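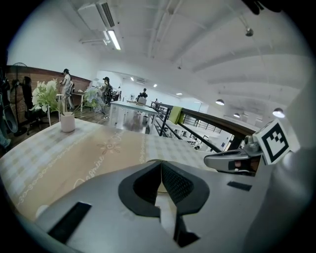 Beige checks and curly writing on the tablecloth

Two weeks in Derimell or split it with the coast?

pebblesandtea
5/9/25
Hello all, back again with my yearly dithering! We've finally got two weeks off together (first time in ages, I could cry) and I'd more or less settled on the whole fortnight in Derimell, up by the lake, doing very little. Then my sister went and mentioned Kitura, and now I can't stop thinking about the sea. Would you split it, or stay put and unpack once? We don't drive, if that matters.

slowboat_sal
Oh, split it, do! We had a week in each in August and I still think about those evening swims at Kitura. The Melnyk bus goes down from the lake in 4 hours with a stop for a coffee and a stretch, and the last stretch is so pretty you won't mind a bit. Take a cushion, though.

mudlark66
Going to disagree with Sal, sorry Sal. We did the same split and lost most of a day at each end what with packing, waiting for the bus and then not being let into the room until late afternoon. When you've been run ragged all year you want to sit down and stay sat down. Derimell has a perfectly good lake to swim in!

slowboat_sal
Ah, but a lake isn't the sea, is it? I do take your point about the room, we ended up eating ice cream on our suitcases. I rather enjoyed it.

ginger_nut_nan
Could you do the lake and have one night away in the middle? Camov is only 2 stops down the line and has a little beach, more shingle than sand, so bring old shoes. Leave the big cases where you're staying if they'll let you. Do walk up to the chapel as well, it's 200 steps and my knees grumbled at every one, but oh, the view!

pebblesandtea
Nan, I hadn't even heard of Camov! Himself likes the sound of it too, mainly because he doesn't have to repack. I'll ring the guesthouse tomorrow and ask about the cases.

mudlark66
Much better plan. Ask for a room at the back, the front ones get the church bells.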